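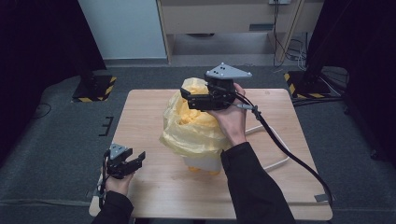 In our workshop at Ulbridge we keep two hand-held grippers for teaching tasks, and for a long time we repaired them only when they failed. I think this is the wrong way, and I want to say why.

A gripper of this kind looks simple. It has jaws, a plate with markers and a cable. But a person carries it all day, and the cable is bent with every movement of the wrist. In March we lost 13 hours of recordings. The Koster connector on the right unit had become a little loose, and the signal came and went. The jaws moved well, so we trusted them.

Now we stop after every 100 trials. We wipe the finger pads, look at the marker dots, and pull softly on each connector. It takes five minutes. My colleagues at Skaltow say that this is too often and that good parts should not need it. Maybe they are right about the parts. I am less sure about the people, me included – we get tired and we pull.

I would also like the makers to sell the cable separately. For our Kirine units you must send back the whole gripper, and a cable is the first thing to wear out.

Last updated: 10/30/26

Comments

mill_bench
We do the check at lunch. Easier to remember than a number.

tova88
Do you replace the marker dots or only clean them?

gantryfan
Agree about the cable. Soldered ours in the end, not pretty.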